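I started keeping a mending pile in August, mostly because the closet in the back room wouldn't close anymore. Half of what was in there had something wrong with it. Missing buttons, a split seam under the arm, a zipper that stuck at the same spot every time. I had been moving those clothes from one apartment to the next for years and wearing none of them.

My rule was that I couldn't buy anything new until the pile was gone. I don't sew well. My aunt Marlene taught me a running stitch and a backstitch when I was a kid and I hadn't learned anything since. I still had her tin of thread, which is mostly brown and navy.

The buttons went fast. I did them in the evening with the radio on and got through most of the shirts in a week. What slowed me down was knits. A woven shirt will put up with a clumsy repair, but a T-shirt puckers if you pull the thread even a little too tight, and then the hem pops the first time you put it over your head. I ruined one this way and cut it up for rags. 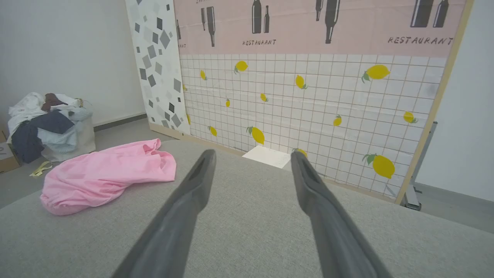
Colleen Melnyk, who I used to work with, told me to buy ballpoint needles. They push between the loops of the knit and don't pierce them. I paid a couple of dollars for a pack at the fabric store on Nelard Street and went back to the T-shirts. The seams came out flatter. I also started leaving a bit of slack every few stitches, and so far those hems have held.

Jeans are another matter. I had one pair with both knees out and another worn through at the inner thigh. I patched the knees from the inside with denim from an old pair and went back and forth over the hole in gray thread. It took 2 evenings. The thigh I gave to Harvey Petrenko, who does alterations out of the dry cleaner's and has a machine that can get through the thick seam there. He did a better job than I would have and it was ready the next afternoon.

I kept a list in the back of a notebook. When I closed it out I had fixed 56 things, counting each sock as its own item. A few I gave away once they were wearable, including a wool coat that never fit me in the shoulders. The rag bag is full. The closet shuts.

I have bought one thing since, a raincoat, and I checked the seams before I paid for it. I never used to do that. I also turn sweaters inside out before I wash them and I stopped putting anything with elastic in the dryer.

There are two things left. One is a cardigan with moth holes at the cuff, and I want to learn to darn properly before I touch it. The other is a lined skirt where the lining has come away all along the waistband. I've pinned it twice and taken the pins out again. I may just take it to Harvey.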